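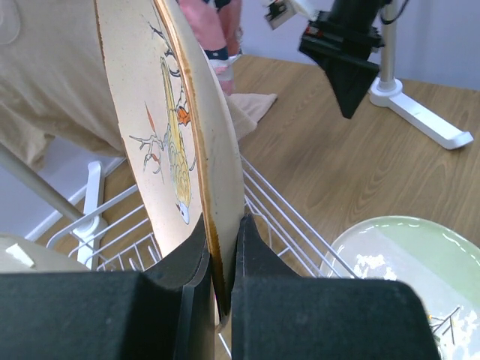 Birkum stoneware plates, set of 2 plus the big one. Eight months in

Quick review as I've been asked twice now in the comments and keep forgetting. Typing this before the school run so excuse the state of it.

Background. Had the same white supermarket plates since we moved in. Chipped, scratched grey all over from cutlery, one with a crack I pretended not to see. Wanted something with a bit of weight. Didn't want a whole dinner service, no room, cupboard is tiny and the door doesn't open all the way becuase of the boiler pipe.

Ended up with Birkum. Bought the 28 cm dinner plates in a pair, plain oatmeal colour, then went back for the serving platter in March when it was reduced. Paid full whack for the pair. Slightly annoyed about that still.

First thing: heavy. Properly heavy. Four of these stacked and you know about it. My mum won't lift the platter with food on it, has to slide it along the worktop. If you've got bad wrists look elsewhere, I mean it.

Glaze. Lovely. Satiny, not shiny, bit of speckle. Doesn't squeak when you drag a fork across it, which was my big complaint about the Garnus ones my sister has. Those set my teeth on edge. Birkum much better there. You do get grey marks from knives though, all matt glazes do it seems. They come off with a bit of cream cleaner and a damp cloth. Takes a minute. I do it when I notice, so not often.

Shape. Low rim, nearly flat, then a sharp turn up at the edge. Good for anything with sauce. Bad for peas. Sounds silly but the kids chase peas round the corner and can't get the fork under. Fine with a spoon.

Heat. Ok this is the one people asked about. The leaflet says oven safe, microwave safe, dishwasher safe. Oven, yes, I warm them at 100 degrees before a roast and they hold the heat right through to seconds. Brilliant. Microwave, hmm. The plate gets hotter than the food. Needed a tea towel to get it out, every time, and the middle of the lasagne still cold. Gave up, I use an old bowl for that now. Dishwasher no problems so far except they don't fit upright in our bottom rack with the top basket down. Have to go at an angle. Lose two slots. Measure yours first!!

Chips. One so far. Caught it on the tap, my fault. Small nick on the underside of the rim, pale clay showing through, can't see it when it's on the table. Rubbed it with fine wet and dry so it wouldn't catch a sponge. The old white ones would of lost a chunk from a knock like that, so points to Birkum.

The unglazed foot ring. Rough. Scratched our table within a week, and I was cross, it's not a posh table but still. Also marks the plate underneath if you stack them and twist. Felt circles between each one now. Bit of a faff putting away. You'd think at this price they'd sand the bottoms. Hajdu do, I had a feel of theirs in the shop and it was smooth as anything. But Hajdu only did them in dark green when I looked and food looks grim on dark green.

Platter. Best of the lot. Use it for everything, roast veg, pancakes, birthday cake, the lot. Too big for the cupboard so it lives on top of the fridge. No regrets.

Packaging. Came well wrapped, loads of paper, no plastic. Box has "since 1886" printed on it in large letters, make of that what you will. Delivery was slow, got a card through the door, had to collect from the Gultard depot at the far end of the industrial estate. Closed for lunch. Of course.

Customer service. Emailed about the foot ring. Got a polite reply next morning saying it was normal for stoneware and suggesting the felt. Not what I wanted but quick at least. No discount code, I did ask.

Would I buy again? The platter yes, tomorrow. Dinner plates, probably, but I'd wait for a sale and only get what fits the rack. Not replacing the side plates with these, too thick, toast looks lost on them.

Good: weight (if you like it), glaze, keeps food hot, takes a knock
Bad: weight (if you don't), rough base, microwave, price, peas

4 out of 5. Would be 4 and a half with a smooth bottom.

Edit: yes they do bowls. Haven't tried them. Someone below says the small ones are too deep for cereal.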